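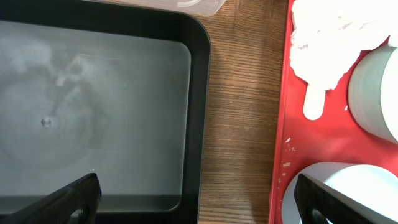 Why do so many neighborhood cafes make you bus your own table now?
Because labor costs money and yours is free. Short answer. Longer one follows.

I ate lunch at Keseck last week. Soup, half a sandwich, 11 dollars, fine. Then the hunt. Where does the bowl go? Where does the spoon go? There's a bin for paper, a bin for "compost", a bin for who knows. A man behind me sighing. I paid a tip before I ordered — the screen asked, I'm weak — and then I did the work I had tipped for.

I'm not against clearing up. I grew up clearing up. School cafeteria, church suppers, my aunt's house where you didn't leave the kitchen till the counters were done. At a counter place with cheap prices it makes sense, everybody pitches in and lunch stays cheap. Roltholm on the corner has done it for years and the chili is still the best deal in town.

What bugs me is the creep. Places that used to have table service dropped it in February and kept the prices. Kept the tip line too. Went up on the coffee. And the sign always says "Thank you for helping us keep our space beautiful!" like I joined a club.

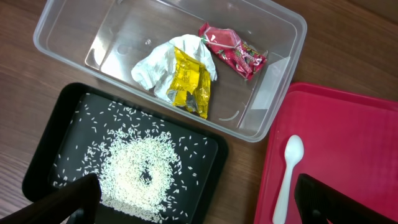
Clear box, black tray, red tray on a wood tabletop.

Think about who it's hard on. My mother has a bad hip and a cane. She can carry a tray or she can walk, pick one. At Domínguez last month she just sat there with her plate in front of her, embarassed, waiting for somebody to notice. Two staff on the floor and seven people in line, so I don't blame the staff. Same with a parent with a baby on one arm. Same with anyone on a short lunch.

And the jobs. Bussing tables was my first one. Bad pay, sore feet, but a kid could get hired with no experience and learn how a restaurant runs. Cut that and where does the kid start? I've asked two owners. Both said margins. OK, margins are real, rent on that street is nuts. Then say so on the sign. And drop the tip screen, or move it to the end of teh meal so I know what I'm tipping for.

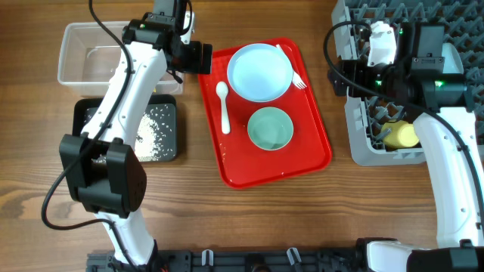 Xiuying Zeng wrote in after my last column to say I had it backwards, that the tip at a counter goes to the cooks and the dishwasher, who never saw a dime of it in the old days, and that carrying a bowl ten steps is a small price for that. Fair point. I hadn't thought about the dishwasher. If that's where it goes, put it in writing by the register and I'll tip happily.

Still want someone to take my mother's plate though. Ililley does it. You ask, they come, no fuss. Going there tomorrow.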